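Home | Guides | Recording | Support | Contact

Duvatau TV Recorder: Set-up Guide
Section 5: Scheduling a film series or star marathon
Posted September 13, 2022 by Raghda Bitar

We use cookies to remember your guide settings. Accept | Manage

Complete the channel scan in Section 3 before starting. The recorder must be connected to the network to receive the Pemer listings.

1. Press GUIDE and select the movie channel.
2. Press the yellow key to open Search by Performer. Enter the surname first.
3. Highlight a title and press REC once for a single recording, or twice to record every title in the day's program.
4. Set the end margin to 13 minutes. Older features are often listed without their introductions.

Note: Black-and-white titles are stored at the same bit rate as colour titles. No space is saved. 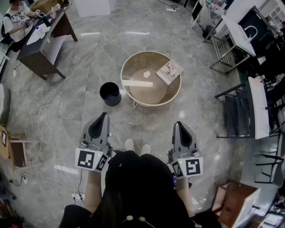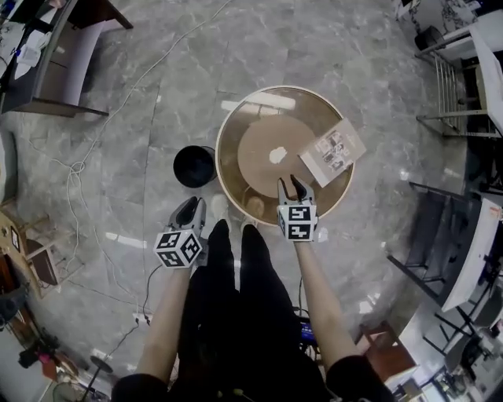
5. Check the storage bar. A full disk holds 44 features at standard quality. Delete or archive watched titles before a marathon begins.
6. Press EXIT. A red clock symbol is displayed beside each scheduled title.

Caution: Do not switch the recorder off at the wall while the clock symbol is flashing. The catalogue file may be damaged and scheduled recordings lost.

Changes to the broadcast schedule

Listings are refreshed every 3 hours. If a film is moved, the recorder follows the new time only when Track Changes is set to ON (Menu > Recording > Advanced). Films replaced by another title are cancelled and shown in grey.

Newsletter: enter your email for firmware notices.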